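12/10/2025

I woke up late and the first thing I thought of was the kitchen. Yesterday evening I promised myself that I would put it in order before the weekend finished, and now the weekend was already half gone. I made tea, I drank it standing up, and I looked at everything with my hands in my pockets for a good while. This is my usual method.

The difficulty is that we moved in March and I never decided where the things live. I only put them down. When my mother came to see the flat she said, very politely, that it was a kitchen with no memory, and I have been a little offended since then, but she was right. Every time I want a fork I must think again where the forks are.

So today I began with the drawer. I took everything out and found 24 teaspoons, which is too many for two people who take no sugar. I kept the good ones and the rest went in a jar for Sebastian, who says they always need spoons at his work. There was also a key that opens nothing, a receipt from Fidgate for 178 (I remember that day, I was angry about the price of the shelf and I bought it anyway), and a candle in the shape of a pear. I kept the candle.

Then the plates. I washed all of them again, also the clean ones, and this was perhaps foolish. I like to wash plates. My grandmother had only one kind, white with a thin blue line, and she was strict about them. Mine are from everywhere. Some I bought at the Niazi shop near the station, where the old man wraps each piece in newspaper even if you live across the street, and some came from Sebastian's side and I don't know their history. I thought for a moment to give away the ones that don't match and to begin again with a proper set. I looked at the sets on the Gokivach page during lunch. Then I saw the delivery cost and closed it.

Sebastian Stanciu – I write his full name because he asked me once if he is in my diary, and now he is, officially – came home at two with bread and a lot of opinions. He thinks the plates should be near the table, because that is where we eat. I think they should be near the water, because that is where they get washed. We discussed it longer than it deserved. In the end I said that I would try his way for one week and write down how many times I am annoyed.

After that the work went better. I wiped the top of the white cabinet and the front of it too, where there are always marks from fingers. I put on some music and for an hour I didn't think about Monday at all.

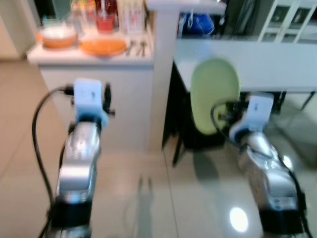

Orange is the colour I like best in a kitchen, although I would never paint a wall with it. A bowl and a plate are enough. The red cup doesn't go with them and I don't mind, I have drunk from it every morning this autumn. The bottles are another matter. I want to go through them this week and be honest about which ones I use, and I know already that I will keep nearly all.

The floor I left for the evening. Big beige tiles look very fine on the day you wash them and on the next day they show every step. I did it on my knees with a cloth, as I was taught, and Sebastian walked on it in his socks before it was dry. I said nothing. I only looked at him, and he went back the same way he came, so then there were two rows of prints.

For supper we had soup and the bread. I called my sister in Tinura and told her about the teaspoons, and she laughed and said that she has none, hers always disappear. So maybe the jar will go to her instead. I must ask what the post costs.

My back hurts. Tomorrow I have to buy sponges, and paper for the shelves, and reply to the letter about the heating.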